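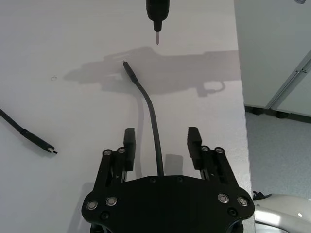

Passei boa parte de junho às voltas com o Fedell, o método de imitação que a Zulema Farías e o Nithin Kamath publicaram para manipulação de cabos, e já dá para dizer o que achei. Gostei bastante! Com umas ressalvas, claro.

A ideia é usar só a câmera do punho: nada de câmera externa, nada de calibrar a bancada inteira (aleluia). Treinei com 3.071 demonstrações, joguei fora as ruins e fiquei com 2.563. O treino levou 14 horas na nossa máquina, que não é nenhuma maravilha.

Resultado: 79% de acerto em pegar o conector e deixá-lo alinhado. Para cabo preto, fino, que cai cada hora de um jeito na mesa branca, achei ótimo. O que me irritou foram as sombras – quando o próprio braço escurece a mesa, a política às vezes hesita e fecha a garra cedo demais. E com dois cabos à vista ela escolhe o errado mais do que eu gostaria.

A documentação é fraquinha. O Hauke Frerichs, aqui do laboratório, perdeu uma tarde inteira num parâmetro de abertura dos dedos que só aparece num comentário do código!

Comparando com o Civance, que usei antes, prefiro o Fedell para conectores, sem pensar muito. Para parafusar ainda fico com o Civance. Dou quatro estrelas de cinco, e quero testar de novo quando sair a versão com aumento de dados para iluminação.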